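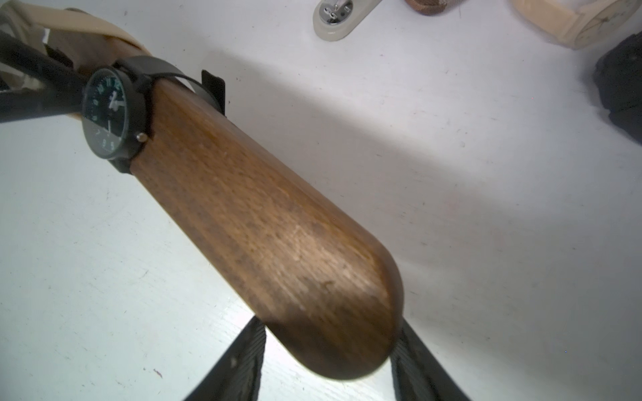
24 July 2026

I've spent the better part of this winter arguing about watches, and I don't even wear one.

If you've followed along for a while you'll know I run the little manipulation bench at Stotcombe, where we teach an arm to pick things up, put them down and (on a good day) not launch them at the wall. We started on blocks and cups like everyone does. Then Danica Lazarević came back from holidays with the idea that we should do watches, and because Danica is very hard to say no to before morning tea, we did watches. Straps, buckles, dials, a wooden stand to hang them on. The lot.

Which is how I ended up writing a set of bench rules. I never wanted to be a rules person! I'm the sort who reads the instructions for the flat-pack after the bookshelf is leaning. But we had 412 recorded runs by the end of February and when Krum Shehu went to use them for training he could only keep 78. The rest had something wrong: the table had been rearranged halfway through, or the note said "put watch on stand" and the run was plainly somebody taking a watch off the stand, or the wrist camera had been bumped and retightened at a new angle and no one wrote it down. I was responsible for a good chunk of those. I own it.

So, the rules. A few people have asked me to share them, and I'd rather put them in a post where I can ramble than email the same PDF forever.

## Say the task before you touch anything

The sentence gets typed first, then the run gets done. It sounds so basic. For months we did it the other way around, doing six or seven runs in a rush and then captioning them from memory over a cuppa, and memory is rubbish. "Hang the black watch on the wooden stand" and "straighten the black watch on the wooden stand" look much the same at the start and they are very different jobs by the end.

We also banned "it". If the sentence says "pick it up", the run goes in the bin. Name the thing. And if there are two straps that could fit the name, say which colour. A black strap and a cream strap lying over the same bit of wood is fine, it's good practice for the arm even, but the sentence has to tell them apart.

## One tabletop, one lot of clutter per batch

This is the one that got the most pushback, mostly from Ottar Fagerlund, who thinks clutter should change every single run. His argument is a good one. Real tables are messy, and if the odds and ends along the back are always in the same spot the arm will learn that they're landmarks. I've seen it happen with a mug, years ago, when we couldn't work out why everything went to pieces after someone took the mug home.

Where we landed is that you pick a layout, do your batch of 38, and then shake the whole table up. Within a batch nothing moves except what the task moves. Between batches everything does, and you're not allowed to put anything back where it was. Ottar still reckons 38 is too many. He might be right — ask me again at Christmas.

(Why 38? That's how many fit on the old log sheet. There's no science in it whatsoever.)

## Lighting: leave the shadows alone

Early on I was fussy about shadows. I had a reflector, I had baking paper taped over a lamp, I was carrying on like a wedding photographer. Ieva Pētersons asked me whether I was planning to install baking paper in every house the arm might ever visit, and that was the end of that.

The rule now is that soft shadows across the table stay. What we do check is that the dials are readable in the wrist view before we begin. If there's glare sitting right over the numerals then a person reviewing the run can't tell which way up the watch is, and neither can anything else. Tilt the lamp, check again, get on with it.

## Fingers in view, always

Both fingertips need to be showing at the bottom of the wrist camera's picture at the start of a run. We check it against a printout stuck to the side of the monitor. If one fingertip is missing then the mount has slipped, and you stop and fix the mount, and you start a new batch. You do not nudge it back with your thumb and carry on. I know you want to. I've done it, and that was a whole arvo of data that was a few degrees different from the morning's.

Krum wrote a little script that compares the fingertips with the printout automatically, and it's lovely when it works. It gets muddled with dark straps near the bottom of the view, given our fingers are black too. So we still look with our eyes.

## Wood marks, and so do watches

Somebody in a comment on the last post asked whether we worry about damage. Yes! There are two halves to this.

The boring half is force. We cap the grip well under what the gripper can do, and the cap gets lowered again for anything with glass in it. The cap is set in the config and only two people can change it, and one of those people is not me, by my own request.

The other half is what you do about wear you can see. A worn patch on a piece of wood is fine to film. Scuffs on the tabletop are fine to film. The rule is that you don't sand, polish or swap the object in the middle of a batch, and if an object does get swapped then it gets a new ID, even if it's the same model from the same shop. We had two stands sharing one ID for ages and the training set thought it was a single stand that changed its mind about how shiny it was.

## Failures stay in

Leire Bermúdez is the reason for this one. She joined from Trovar, where they'd apparently been deleting every fumble, and she was pretty firm that we shouldn't. If the arm drops the watch, the run is kept, marked "fail", with a plain few words on what went wrong. "Strap slipped" is plenty. "Operator sad" is what I wrote once and I was asked to be more specific.

The only runs we throw out completely are the ones where a person's hand comes in to help and the note doesn't say so. A hand on its own is OK. An unexplained hand is a lie in the data, as Leire puts it, and I've stolen that for the laminated version.

## Stop means stop

I should have put this first, really. Whoever is at the bench has the stop button in reach, and anyone in the room can call a stop without giving a reason. You don't get grumpy about it. You don't finish the run. We don't restart until the person who called it says they're happy.

Before anyone writes in, these are house rules and they sit on top of the proper risk assessment, they don't replace it. Ours is a slow little arm moving watches around. If yours is bigger or faster, go and read the actual standards and talk to someone who does safety for a living, please.

## Has it helped?

I think so. We're aiming for 3,000 usable runs before we move on to the next set of objects, and the keep rate is miles better than it was. Reviewing is quicker as well, which matters to me because I'm the one doing the reviewing. The bit I'm least happy with is naming. We've got a pale wooden watch which half of us file under "watch, wood" and the other half under "watch, light", and the stand is wood as well, so the search results are a dog's breakfast. Ieva wants a fixed word list. Danica says a fixed word list makes everybody's sentences sound like a parts catalogue, and the arm will then only understand people who talk like one.

I'm leaning towards a list for the IDs and free choice in the sentences. If you've tried that on your own bench, let me know how it went in the comments, especially if it was a disaster. Next post will be the Gashi mount comparison I promised ages ago, assuming the replacement screws turn up.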